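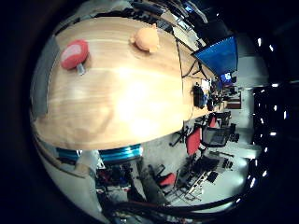
A reader wrote in after my last post to say that I was going to kill my sourdough starter if I kept it on the windowsill, and that rye flour would fix everything I was complaining about. I've had a good long think about that comment, and a lot of flour has gone through this kitchen in the meantime, and I have to say the rye part was spot on!

I'd been feeding the starter plain white bread flour twice a day and getting a sad little rise that quit halfway up the jar. So on Wednesday I swapped a third of the white for whole rye. By the next evening it had climbed over the rubber band and pushed the lid up. I stood there in my socks grinning at a jar. The smell changed too. It used to be sharp, a bit like nail polish, and now it's closer to yogurt with something fruity in it.

The windowsill I'm less sure about. Our window faces north and never gets direct sun, so I left the jar there for a while and then moved it to the top of the fridge, and I couldn't tell you that one spot beat the other. If your window gets hot in the afternoon, listen to my reader and not to me.

Now, the flour. I've been buying from Giletine, a small mill I order from with two neighbors so we can split the shipping. Their rye is coarse and kind of speckled and it drinks up water like crazy. The first loaf I made with it was a brick because I kept the water the same as always. Second loaf, I added a good splash more and let the dough sit for an hour before the salt went in, and what a difference. It stretched! I could pull a corner of it up nearly to my chin before it tore.

Here is what I'm doing at the moment, for those of you who asked for numbers. I use 71 percent water on an ordinary day and go a little higher if there's a lot of rye in the mix. I fold the dough 4 times, half an hour apart, then leave it alone until it looks puffy and wobbles when I nudge the bowl. After that it gets shaped and goes in the fridge overnight. I bake it straight from cold in a covered pot, lid on for the first half, lid off until it's darker than I'm comfortable with. That last part took me the longest to learn. My early loaves were all the color of a manila envelope and the crust went soft by lunch.

The big batch last weekend came to 1373 grams of dough, which I know because I wrote it on the back of an envelope and then found the envelope in my coat. I split it in two and made a round one and a long one. The long one opened up along the cut with a proper ear, my first ever, and I made everyone in the house come and look at it before they were allowed any. The round one was fine. It had a big hole right under the crust where the butter falls through, but it tasted good and it was gone by Monday breakfast.

A few of you asked about baskets. I don't have a fancy one. I line a mixing bowl with a cotton dish towel and rub rice flour into it, plenty of it, way more than seems sensible. Regular flour glues itself to the dough overnight and then you're peeling the towel off your bread at six in the morning, muttering. Ask me how I know.

And the discard! I used to feel terrible scraping it into the trash. Lately it goes in a jar in the fridge and once there's enough I make crackers: discard, olive oil, salt, whatever seeds are in the cupboard, spread so thin you can nearly see the pan through it. Sesame and black pepper is the house favorite. I tried them with dried dill too and I'd do that again, maybe with a bit less dill. They keep for 6 days in a tin, or so I believe, they've only made it that far once.

Next up I want to try a loaf with cooked oats in it. There's a café called Fonus near the train station that sells one, dark crust, almost custardy in the middle, and I've been buying it by the half loaf and squinting at the slices trying to work out how wet that dough must be. My guess is very. I'm going to cook the oats the night before, let them cool all the way, and fold them in after the second stretch so they don't turn to mush. If anybody has done this and knows how much water to hold back, please leave it in the comments, I'm starting Saturday morning and the oats are already on the counter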